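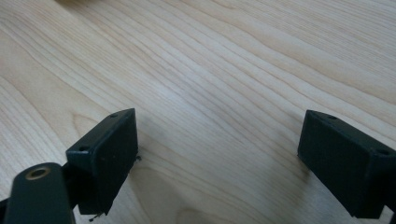 Hand gripper over the bare table, fingers apart, nothing between them.

December 5, 2020

Kestico set, table task. Picked up where we left off and added 11 episodes before stopping to clean the tool. Total is now 3746. The target for this task is still 3000 usable, so we have room to throw out the weak ones, and there are plenty of those from September.

Left finger has bits of debris on it, one on the inner edge halfway up and another hanging off the lower corner. Small, but they show against the wood. Wiped both fingers down with a dry cloth after this. Please check them before each batch and write it in the log. I have no idea how many earlier episodes have lint in view and I am not going back to look.

Scuffs on the front face of the left finger. Leaving those alone. Swapping pads in the middle of a set would change the look of the gripper more than the scuffs do.

Start of episode: hold over bare table with the fingers open, wait a second, then move in. I was cutting the wait short by the end of the session. Flagged 7 for trimming or removal — they are marked in the Divel sheet with a T or an R.

Wood grain is a worry for tracking. The lines all run much the same way, and with only table in view the position estimate slid sideways on two of the flagged episodes. Wuisan notes say to keep one fixed thing in view at the start. Will try a strip of tape along the back edge next time and compare.

Still to do:
Rerun the tracker on the flagged episodes with the longer window.
Copy the cards to the Sudside drive and check file counts before wiping.
Order more cloths.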